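21 Feb 2026

Dye bench. Third go at the madder bath for the Anden samples, and the third different red. Two of them I would call salmon if I were selling them and a mistake if I were buying. Same roots from Butkienė, same pot, same 900 grams of wool. What changed is the water, I think, or me.

Kept the bath under a simmer this time and left it three hours. Got up to stir whenever I remembered, so the lower skein has a tide line. The alum is weighed properly now that the scale has batteries in it. Chalk went in late. Chalk always goes in late.

Pinks that hold up on printed cotton look silly on a fleece, which I keep relearning at full price.
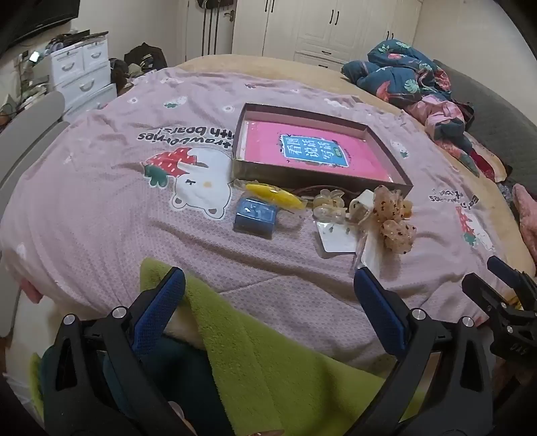

Margus Vītola thinks the chalk is a distraction and the pot got too hot in the first hour, when I was at lunch. He wants a thermometer left in the bath and the readings put in Jira, where the last set of readings went to die. Fine. I have written the ticket. It is assigned to him.

Next: split the remaining wool into 5 skeins, rainwater for one, tap for the rest, chalk at the start. Ollance order can wait until April. Rinse bucket still leaks.

Last updated: Saturday evening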